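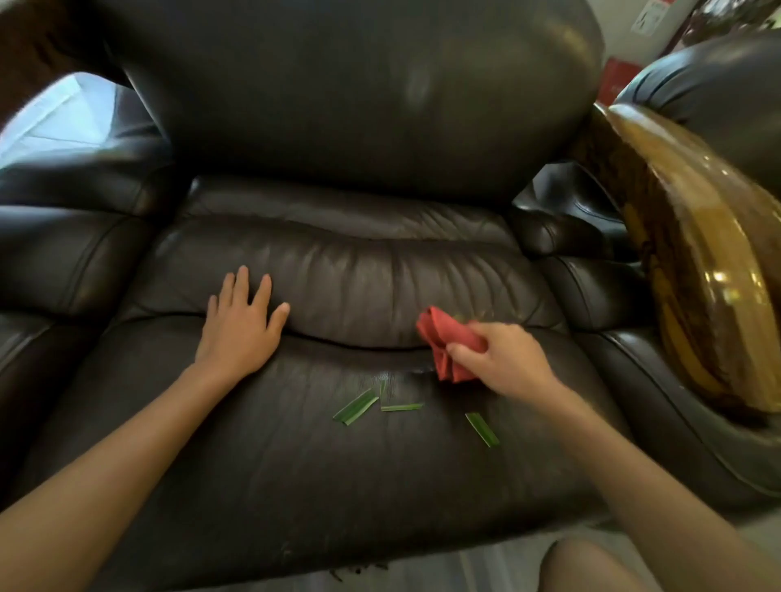

Ximena Durán
Upholstery mender and keeper of one very old recliner

November
Filed under: Home & Hearth / Slow Cleaning

Right, kettle's on, and I'm finally giving the big brown recliner the going-over I've been promising it since the clocks changed. Settle in, this will be a long thread, because I can't talk about this chair briefly and never have been able to.

It came from my old neighbour Edivaldo Tavares when he moved to the coast. He wanted it to go to someone who would sit in it properly, with their feet up and a biscuit, and I've done my very best to honour that.

Red cloth today! My cleaning cloths used to be a sad heap of old vests until Wagner Quintana gave me a bundle of red ones, and I like them far more than a person should like a cloth. (They do need washing on their own the first time. Ask my pillowcases.)

First job, before anything with a bottle, is the bits. There are strips of green leaf on the seat, long thin pieces, and I want those picked off by hand so they don't get rubbed into the leather or pushed down the back. I'm blaming the spider plant on the shelf, though the cat may have a case to answer.

Then the seam where the fat lumbar cushion meets the seat. If you only clean one part of a recliner, make it that one. Press down on the cushion with your spare hand, flat, fingers spread, and the gap opens up enough to get a fold of cloth right along it. I mend these for a living and you would not believe what lives in there. Toast, mostly.

A customer once had me open up a two-seater and I found 12 pen lids and a library card. Jianguo Ye, if you're reading, it was your two-seater and I still think about it.

For the wiping itself I use a cloth wrung out until it's barely damp, with a tiny drop of the Mirlow leather soap. I never spray straight on to the chair. On creased leather like this the liquid sits in the wrinkles and you end up chasing it about with a dry corner for ages.

Go along the creases first and then across them. Turn the cloth when it looks grubby, turn it again, and then get a fresh one. I usually go through three or four on this chair, and that's with the arms done quickly.

The front lip of the seat is scuffed and worn paler than the rest, and several of you have asked whether I'll recolour it. I don't think I will, you know. I do it for other people all the time, but this is where everyone's legs have been, Edivaldo's included, and I've grown fond of it. A bit of Batista balm to keep it supple and I'm happy.

Wahyudi Sinaga asks whether baby wipes are all right. I'd rather you didn't, love. Once in an emergency, fine, we've all had gravy. Every week, though, and I've seen the finish go tacky, especially up on the headrest where there's hair product as well.

Headrest and arms after lunch, then balm, then it has to be left alone for the evening, which means I'll be on the hard chair with a cushion, feeling sorry for myself.

If anyone has a way of keeping spider plants from dropping bits on the furniture that doesn't involve moving the plant, do tell me. It likes that shelf and I haven't the heart.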